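We ran our company with no set working hours for two years. I wrote a post when we started and promised to say how it went, so this is that post. It's a thread because it got long.

Background first. Wavum does bookkeeping and invoicing for small wholesalers. We are a small team in four time zones. Before this we all worked nine to six on the clock of whoever had founded the company, meaning me.

The person furthest from me was starting work after lunch and finishing close to midnight. She did it for a year and never complained. I noticed when she asked to move a weekly call by thirty minutes so she could eat with her kids.

So we dropped the hours. The rule was one line in the handbook: do your work when you like, answer messages within one working day, tell people when you're away.

The first month was great. People slept more. I stopped getting "sorry, just seeing this" messages. The client inbox was answered over a longer stretch of the day than before, and we hadn't hired anyone.

The second month was when the trouble started, and it was small stuff. A question that used to take five minutes now took a day. If the answer led to another question, that was two days.

Our worst case was a client called Somel. They asked for a change to the layout of their invoices. The change itself was under an hour of work. It went back and forth between three of us for nine days because each of us was asleep when the other two had something to say.

Somel were polite about it. They also didn't renew that spring. I asked why and they said they never knew who was holding their request. Fair enough. Neither did we.

What we changed first: every client request has one owner, and the owner's name goes in the first reply. The owner can ask for help but can't pass it on without telling the client.

What we changed second: two shared hours. Everyone is online from 2 to 4 p.m. UTC. No meetings are booked in the first hour. It's for the five-minute questions.

I expected people to push back on the shared hours. One person did, and her objection was a good one – it landed on school pickup. We agreed she'd do the first hour only. It has been fine.

Writing things down was the harder part. In an office you can be vague and fix it later by walking over to someone's desk. With a day between replies, a vague message costs you the whole day.

We now ask for three things in any request: what you need, when you need it, and what you'll do if you don't hear back. The last one is the most useful. Half the time "I'll go with option B" is all that was needed and no reply has to be written.

I counted my own messages for March, before and after we brought that in. 3802 the first year, a little over 1000 fewer the next. Some of that is a quieter month. I don't think all of it is. 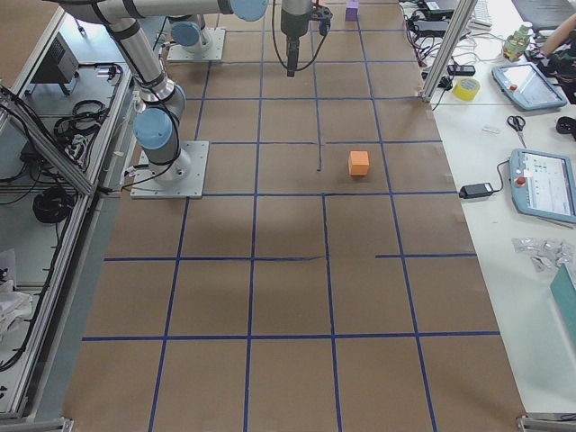 A few people asked about pay when I first posted. We pay by role and the clock doesn't come into it. We tried logging hours for one quarter and dropped it. People were rounding up to eight and feeling bad about it, and I was reading the sheets and learning nothing.

How do I know people are working? The books close on time or they don't. The inbox gets answered or it doesn't. If your work has no result anyone can check at the end of the week, I'd sort that out before you touch the hours.

New hires are still the weak spot. Somebody in their first month needs quick answers and can't always get them. We pair each one with a person no more than two time zones away, and that pair keeps the same hours for the first six weeks.

We borrowed the pairing idea from Pasaribu, a freight agency we share a few clients with. They do it for three months. We can't spare people that long.

One cost I didn't plan for: I worked more. With no end to the day I kept checking in, then checking again at 11 p.m. Everyone else took the freedom and I took the extra shift. I've had work messages off my phone since the fall.

Would I do it again? Yes, but with the shared hours and the single owner from the first day. I'd also tell clients up front. We sort of hoped they wouldn't notice.

If most of your work is live calls or a shop counter, I don't think any of this will help you much. We looked at doing it for the phone line we run for Culuron and left that one on fixed shifts – somebody has to pick up.

I'll put the handbook page up once I've taken the client names out of it. Replies are open if you've tried something like this. I'm mostly interested in how you handle time off, because ours is still a mess.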